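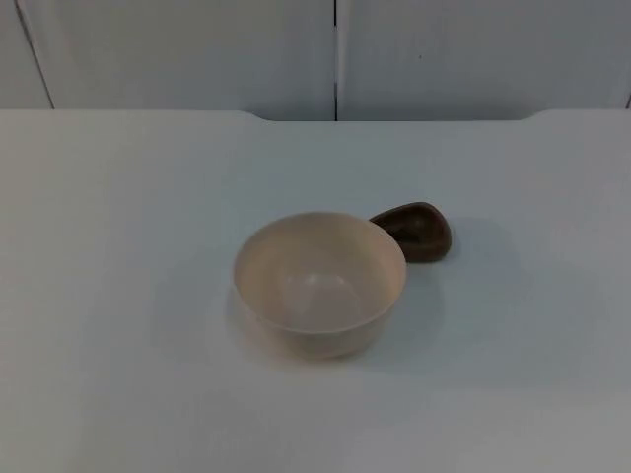 Clubs pick jobs that are far too big, Joanne Entwistle wrote in reply to an early draft of this chapter, and then spend the whole of the spring term fixing the gripper. Her advice was to choose one bowl, one dish and a handful of something dry, and to leave the maze and the football pitch for the second year.

Chapter 13
Moving Loose Material

In Chapter 12 the arm picked up solid blocks. A block keeps its shape when it is gripped and stays where it is put. Small pellets do neither. They roll and stick in corners, and a few may end up on the table even when the arm has followed its path correctly.

The Civwood project used in this chapter is a club task for two arms. The starting layout is a deep cream bowl and a small brown dish on a white table. The pellets begin in the dish and should finish in the bowl. Your club can use any dry material of a similar size - dried peas will do - but keep to the same one for the whole project. 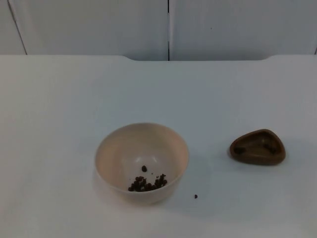 13.1 Saying what counts as done

Before writing any code, agree on the result you want. With the pellets in the bowl and one on the table beside it, has the task been done? Some groups will say yes. Others will want the table clear. Either rule can be used, but it must be written in the logbook before the first run and kept until the last.

Read the note on scoring on page 312 before you decide.

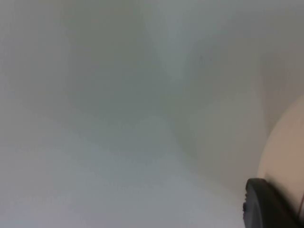

13.2 What the wrist camera can tell you

A camera on the wrist moves with the gripper. Close to a surface it may show little more than pale grey blur, with a black finger pad in one corner. Do not use such a view to judge the result. Use the fixed camera for that, and keep the wrist view for lining up the grip.

A fixed view also makes it easier to compare one run with another, as long as the camera is not moved.

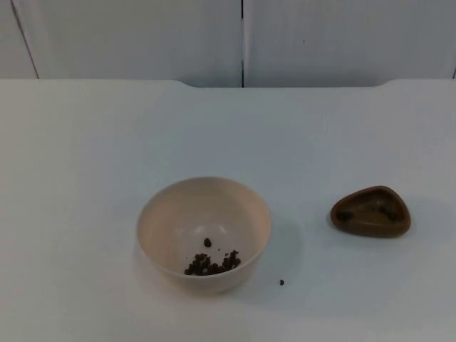
Look inside the bowl as well as beside it. A pellet lying apart from the main pile is still in the bowl, and under most rules it scores the same as the rest. Check the dish too. Dark patches in the hollow can be hard to tell from leftover material, so if the camera leaves you unsure, go to the table and look - then write down what you found.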